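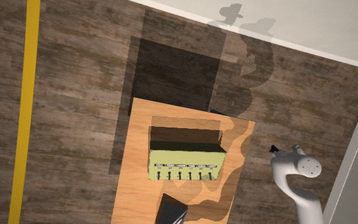
# Warkura switch cell, build 1251

Status: usable, with reservations. Last edited October 30, 2019.

Warkura is our simulated bench cell for toggle switch work. It has a single arm with a two-fingered gripper, a wooden table, a green switch box, a stand on either side of the table and a plain room to hold it all. The arm model comes from Clalel. The motion planner is Amen. The switch box is a Kaijage model that we got separately, and most of the upkeep goes into that.

The Clalel sheet calls the package "ready to run." I would read that as "opens without an error." Allow an afternoon for the first setup, and more if you're moving over from build 1161, where the table had a different origin and none of the saved poses carry across.

## Setting up

Load the room first, then the table, then the arm. The installer will let you do it in any order and it shouldn't. If the arm goes in before the table, its base height is taken from the floor and every approach comes in low. You'll get no warning about this. The planner just reports a good path and drives the fingertip at the table edge.

Put the box down last. Its front face should be toward the arm, and its feet should be on the table surface, so check the height value by hand. The default leaves the box floating by a hair. It looks fine on screen, but the first time something pushes on a lever the whole box drops and slides.

1. Open the room and table files and save once.
2. Add the arm and run the joint check with the gripper open.
3. Place the box and let physics run until it stops moving.
4. Read the box position back from the simulator and enter that in Amen, not the number you typed.
5. Save the home pose above the table, well clear of the box.
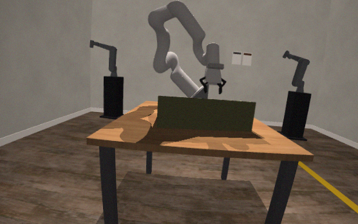 *Arm over the table with the gripper open, stands to either side.*

The joint check in step 2 is worth less than it claims. It tells you each joint can reach its limits. It doesn't tell you whether the wrist can get down in front of the box with the elbow where you want it, and that's the only thing we ever need to know. Jog it there yourself before trusting a planned move.

## Looking after it

You'd think a simulated cell would need no maintenance. Mine needs plenty. The Kaijage levers are modeled with a spring value and a friction value, and the two fight each other if the time step is changed. Somebody speeds up the simulation to save time, the levers start to creep, and then we spend a morning blaming the gripper. Leave the time step alone. If you have to change it, put it back before you close the file.

Switch contacts should be checked after every update to the box model. Flip each lever from the control panel, with the arm parked, and read the state. Then do it again with the fingertip. If the first pass is clean and the second isn't, the fault is in the approach and you can stop picking at the box.

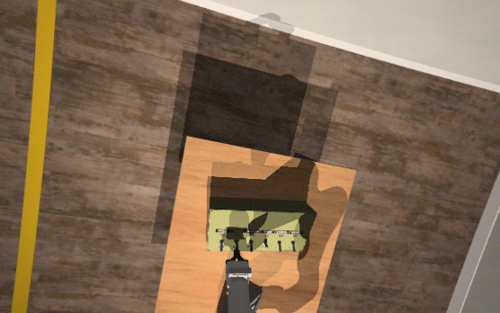 Approach angle is the usual culprit. Amen likes to bring the wrist in flat to shorten the path, and a flat wrist catches the neighboring lever with the back of the finger. I keep a small tilt in the saved approach and lock it. The planner complains that the path is longer. Fine, let it be longer.

Shadows are the other nuisance. The arm throws a heavy one across the tabletop and it can run onto the box. If you're working from camera views, test at the poses you'll really use. Clalel says its lighting settings are "neutral," whatever that means. Softening the light helped a little when I tried it in July, and it also washed out the lettering on the labels, so I went back.

## Repairs

There are two kinds of damage, broken files and bad habits.

For a box that won't settle, delete it and place it again. Nudging it makes things worse, as the simulator keeps the old contact points. For a gripper that opens on only one side, reload the gripper file alone and leave the arm in place. For an arm that shakes at rest, check that nobody has loaded it twice — two copies in the same spot look exactly like one.

The advertised figure is over 1000 resets without a fault. I haven't seen the log behind that number and I wouldn't plan a long run around it. Save between runs.

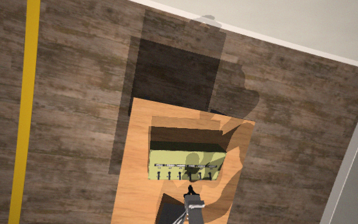 **Can I swap in a different switch box?**

Any box will load, but the saved approaches belong to the Kaijage model and have to be made again for another one. Keep the original file under its own name so you can go back to it.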